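How to Sort a Drawer of Old Receipts

Tip the drawer out. Yes, all of it, including the takeout menu from Stollville.

Make three piles: taxes, warranties, and regret. Anything too faded to read goes in the recycling, where it will be no less useful. I threw out 108 slips this way and missed none of them.

Put the tax pile in date order and clip it by month. Seven years is plenty for me.

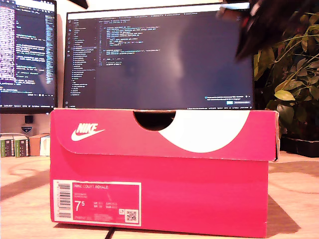
Photo: Shiuli Rathnayake

Any box with a lid will hold the lot. Write the year on the end and put it somewhere you can reach.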